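Open day at Clillum: a lot of hands, a lot of waiting

Posted May 2018

I went along to the Clillum open day mostly because the flyer promised "robots that learn like children do", and I have two nieces and a low tolerance for that sort of talk. The unit is out past the tile warehouses, with terrible parking and very decent coffee.

The first half hour was slides. Clillum gathers examples for other outfits, and the big customer at the moment is a project called Cirnetti, meant to teach a pair of arms to handle small household things. A person does a job by hand while wearing or holding the recording gear, the recordings go into the learning system, and in theory the arms pick up the knack. The word "simply" came up a fair bit.

Then we were let in to watch a session. The job that morning involved a cream stacking toy, one gripper held in each hand, and the operator was working the tip of a long dark rod down into the opening at the top. I had expected something more like a car plant. It looked closer to craft hour, with better cables. 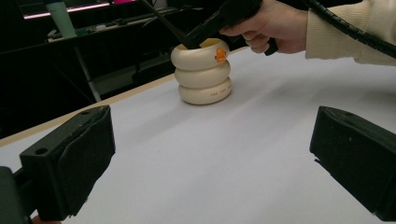
Veronica Rusu wanted to know what happens to the fumbled goes, and whether they get thrown out or kept. Kept, we were told, but labelled, so the system can be shown what a recovery looks like. She asked who does the labelling. The same people, at the end of the shift. I'd have liked to hear how tired they are by then.

The target for this one job is 664 examples. Each go is short, but between goes somebody has to put everything back, shift it a little so the start is never quite the same, and check that the recording saved. An operator works for 90 minutes and then has to stop for a break – a sensible rule, and one I'm told came in only after people complained about their wrists.

I asked the obvious question. If you need that many goes at one toy on one table, what happens when the table is a different height, or the toy is a mug? The answer was that variety is the next stage. Clesero, the group building the actual learning system, believes a good broad set of jobs will carry over to things it has never met. They may be right. I noticed that every "will" in the talk belonged to Clesero and every "does" belonged to the people holding the grippers.

To be fair, the work itself is done with care. The operator kept her movements slow and even, far slower than you or I would bother with, and had to think about both hands the whole time. A jerky example is worse than none, apparently.
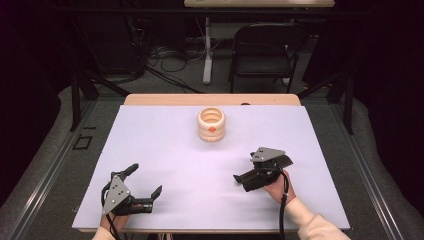
Was it worth the drive?

Yes, with reservations. I came away trusting the collecting more than the claims. Abou Jaoude, which fits out the benches, had a stall near the door and the only printed price list of the day, and I found that more use than the slides.

What I didn't get to see was an arm doing the job by itself from what it had been taught. I asked twice. There was a video, 10 seconds long, with music over it. The next open day is in June and they say there'll be a live run – I've put my name down, and I'll be standing near the front.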